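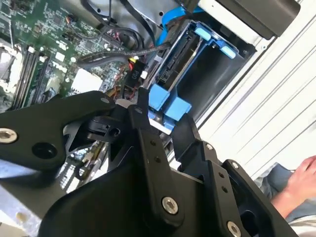

A blue tool-less hard-drive bracket in the drive bay of a desktop computer.

Computer refurbishment

Computer refurbishment is the testing, repair and resale of used computers. It is usually presented as a form of reuse, although the word has no fixed meaning and sellers apply it to anything from a full rebuild to a wipe with a damp cloth.

Grading
Most sellers sort machines into grades A, B and C. The grades mainly describe marks on the case and say little about the age of the parts inside. No shared standard exists, and a grade B machine from one shop may be sold as grade A by another. The Lamptey scale, which scores a computer out of 100, was meant to settle the matter. Critics point out that sellers fill in the score themselves.

Data removal
Drives are supposed to be erased or destroyed before resale. Certificates of erasure are common, but a certificate shows only that somebody issued one. Buyers have little means of checking the work.

Environmental claims
Keeping a computer in use can put off the making of a new one. How often this happens is disputed – a cheap second machine is sometimes bought as well as a new one, in which case little has been saved. Figures given by the trade seldom allow for this.

Local schemes
The Ziltirside scheme reported 2,000 computers "returned to use" in its first year. The count included machines stripped for parts. A smaller scheme in Anasville listed 1,000, later lowered without explanation. Clilisstead offers a warranty of 15 months on desktops, though batteries, fans and drives are left out of it.

See also
Electronic waste
Planned obsolescence
Right to repair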